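Skeltotstead Center Opens Toy Lending Room to Families

The Skeltotstead Family Center has opened a toy lending room on its ground floor, giving households in the district access to a collection of 2,417 donated toys, games and puzzles.
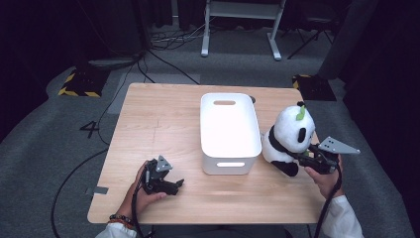

The collection was gathered between September and December through collection points at schools and at the Poon branch library. Soft toys make up the largest share. Each donated item is checked for damage and cleaned before it is entered in the catalog, and items with missing parts are set aside for repair.

Under the lending rules, a family may borrow one bin of toys at a time and keep it for up to 33 days. Bins are prepared according to the age of the child, with separate selections for infants, toddlers and school-age children. Borrowing is free of charge. Families are asked to return every toy in the same bin it was issued in and to report any breakage when they bring it back.

"Many of our families live in small apartments and have little space for storage," said Deisy Cusi, director of the center. "A bin that can be exchanged every month is a practical answer, and the children have something different to look forward to."

Registration began last month, and 467 households have enrolled to date. Applicants must show proof of address in Skeltotstead or in the neighboring town of Plirkgate. Grandparents and foster parents may register on the same terms.

The catalog was drawn up by Fung-ping Pan, who previously managed the children's section at the Poon library. Ms. Pan said that stuffed animals and wooden puzzles had been requested most often in the first weeks, and that the center would welcome further donations of board games for children over eight.

Items with batteries, car seats and toys without a safety label cannot be accepted. Donations may be left at the front desk until 5 p.m.

The lending room is open from 10 a.m. to 4 p.m. A second location, in Plirkgate, is under review, and the center expects to announce a decision in the spring.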